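Chapter 4
Parrots for Life: What the Pet Store Leaves Out

I bought my first parrot on a lunch break. I'd gone into a shop in Lodatden for fish food, a green bird leaned over and said "hello" to me, and by one o'clock I was driving back to the office with a box on the passenger seat that was screaming its head off. The clerk had told me he'd be "no more work than a hamster." I believed her! I was twenty-six and I'd never kept anything that could outlive my car.

His name was Waweru, and most of what I know about parrots I learned by getting it wrong with him first. So this chapter starts with him, and we'll get to the biology once you've met the bird.

Let's talk about lifespan. A hamster gives you a couple of years. A large macaw or cockatoo can live for decades, and some reach 70. Think about how old you'll be then, and who'll be cutting up the fruit. In the shelter at Tonwood, where I did my training, I met an Amazon who was on his 4th home, and his file was thicker than mine. He'd picked up a phrase or two in each house, along with a smoker's cough and a very good microwave beep.

Then there's the noise. Wild parrots call to their flock at dawn and again toward evening, and a bird in a living room does the same thing, only now the flock is you (and your neighbors, through the wall). You can't train it out completely. Waweru started at five every morning, and I moved apartments twice.

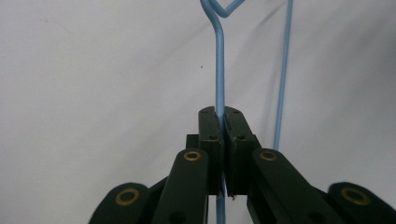 Orvokki Karppinen read a draft of this chapter and wrote back that I was being too hard on beginners. Plenty of them do fine, she said, if they start with an adult bird from a rescue and visit it for a month before signing anything. Fair enough, and I've put her visiting schedule in Section 4.3.

What I'd add is that love doesn't do much for a bored parrot. These animals spend much of their wild day looking for food, and we hand it to them in a bowl. Then we act surprised when they scream, bite, or pull out their own feathers. Waweru was bald across the chest by March of our second year. I'd been feeding him mostly sunflower seeds, and leaving him alone for 11 hours at a stretch — I still don't like writing that down.

In the pages ahead we'll look at how parrots live in flocks, what they eat, how feather plucking begins, and how to tell a good rescue from a bad one. Before you read on, write down your own daily schedule, hour by hour, and keep it handy. You'll need it for the first activity.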